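Can a machine tidy a desk yet?

My answer is no, with one exception. A machine can do one piece of a desk, many times over, if someone sets the desk up for it first.

Take putting a pen in a clear plastic holder. A child of four does it without thinking. For a gripper with two stiff fingers it is a hard job. The pen is thin and lies flat, so the fingers have to close right at the surface. Then the pen has to be turned upright and let go over an opening with see-through walls. Clear plastic is difficult for cameras, which pick up the glare and whatever is behind it.

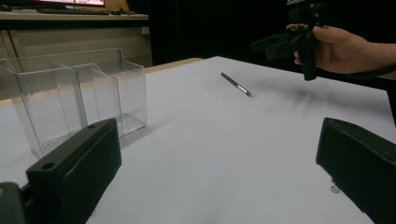 Rosalind Nguyen-Tran, who works on this kind of thing at Fostholm, told me her group needed 197 good demonstrations before the arm could manage one pen. They changed the pen for a thicker one and the success rate dropped by half. It took 18 more to get it back.

I do not say this to run the work down. Two years ago it could not be done at all. But the people selling home robots talk as if the pen and the whole kitchen were the same size of problem. 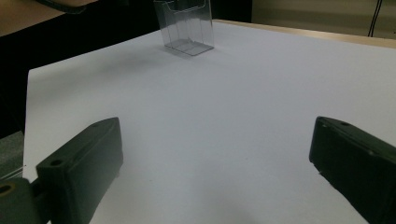
A white surface with very little on it is a fair place to start. My own desk has receipts, a mug and a tangle of chargers, and it is different every evening. Maxine Lowther at Watstead thinks small shops will get useful machines well before homes do, and I agree with her. A shop can keep the bench the same from one shift to the next. I would buy one for a packing bench now and wait on the house.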